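Mimeo bin-transfer project: progress report for May
Prepared for the Aidoo program office by Hagos Yilma, Flilstead

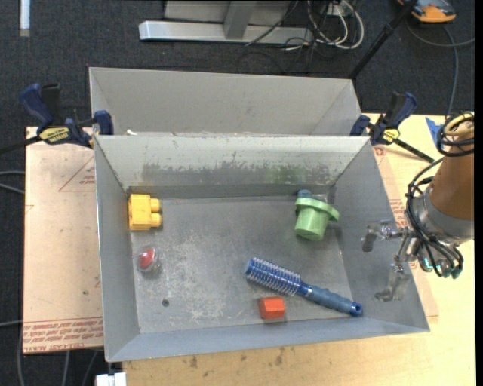
The Mimeo cell, with the gripper at the right wall of the front bin.

Summary

The quarter's main deliverable was an unattended overnight run. We got one, in the sense that the robot was unattended and it was night. It stopped early on a protective fault, and most of this report is about why.

What happened

Mimeo is meant to move mixed small objects from one bin to the other, then turn around and move them back, until told otherwise. On Monday evening we started a run with a target of 989 picks. At pick 40 the arm came down for something lying close to the side wall, and one finger landed on the rim. The force limit should have tripped at once. It didn't, and the arm went on pushing for 3 seconds before the joint controller gave up on its own account. By then the bin had shifted 12 millimeters and the calibration was worthless.

No one was hurt, there being no one there. The fingers were checked and are straight. The bin has a new scratch, which we would be hard pressed to find again.

Cause

Two things went wrong together. The planner treats the bin walls as vertical, and they slope. Near the middle of the floor this makes no difference. Close to a wall, the planner believes it has clearance that the metal is already using.

The second is less flattering. The force limit had been raised during a demonstration in the spring, when the arm kept stopping in front of visitors, and it was never put back. The change was noted in the log under "temporary." I wrote the note, so I can confirm the handwriting.

What we have done

The force limit is back at its original value and now sits in a file that needs a second person to change. If it differs from the reference value at startup, the arm won't move. We tested this by entering a wrong value on purpose, and later, without meaning to, by entering another one.

The bins are held with bar clamps where they meet. The old arrangement was tape and optimism, and the tape has been kept on for lighter duties. The clamps are in the collision model too — they are solid objects near a moving arm, and we would like to write only one of these reports.

The wall model has been redrawn with the correct slope. Picks close to a wall are now approached at an angle or skipped. Skipping costs us throughput, and the small round items suffer most, as they tend to end up against the sides and stay there. The hairbrush, which we expected to be the problem object, has given very little trouble.

Still open

Cable routing is not where it should be. The lines down to the gripper loop more than I like, and a snag would look to the controller a lot like a collision. Fakel has quoted for a proper cable guide and we are waiting on a delivery date.

We also have no remote alert. The Monday fault was discovered by the first person in with coffee. A text message to whoever is on call is the obvious answer and is half written.

Schedule and budget

The overnight deliverable moves to next quarter. The clamps came out of consumables, and the cable guide can be covered from the travel line, no one having traveled. We are not asking for additional funds. We do ask that the next demonstration be scheduled after the repeat run, and that visitors be told in advance that the arm is allowed to stop.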